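4.3 Setting up the wrist view mask and checking tracking

Before Flurnus can estimate the pose of a hand-held gripper, it needs to know which pixels belong to the tool and which belong to the room. Features found on the tool move with the camera and will pull the estimate off. Do this section once per gripper, and again if the lens or the jaws have been changed.

You need a finished lens calibration (section 4.2) and a gripper with the Molteck jaw plates fitted.

1. Start the Flurnus console and open Sources. Select the gripper you want and click Live View.

2. Set Lens Model to Fisheye. The Pinhole setting will load without an error but gives wrong results near the image border.

3. Click Mask, then Record Sweep. Walk slowly through the room for 80 seconds and turn the gripper left and right as you go. Open and close the jaws several times.

4. Click Build Mask. Areas that stayed the same through the sweep are shown in purple. The black border outside the image circle is always masked.

5. Use the brush to add any part of the jaws or finger that the sweep missed. Set the margin to 10 pixels and click Save.

Note: The mask does not cover a second gripper that comes into view. If two operators work side by side, turn on Reject Moving Objects under Tracking. This also takes care of people walking through.

6. Open Tracking and set Max Features to 1,000. Click Start and hold the gripper at chest height, facing the longest side of the room.
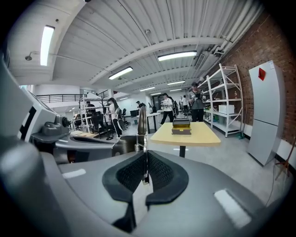
7. Wait for the status line to change from Searching to Locked. Most rooms lock within about 9 seconds. Brick, shelving and ceiling beams give good features. A bare concrete floor gives very few, so keep the lens level until the lock is made.

8. Move the gripper in a slow circle and return it to the start point. Read the value next to Loop Error. If it is shown in red, delete the map and repeat from step 6.

Caution: Do not edit the mask while a recording is running. The Gbeho planner reads the same file and will drop the session.

Masks are stored with the gripper profile. To copy one to another Baltoton workstation, use Export Profile and see section 4.5.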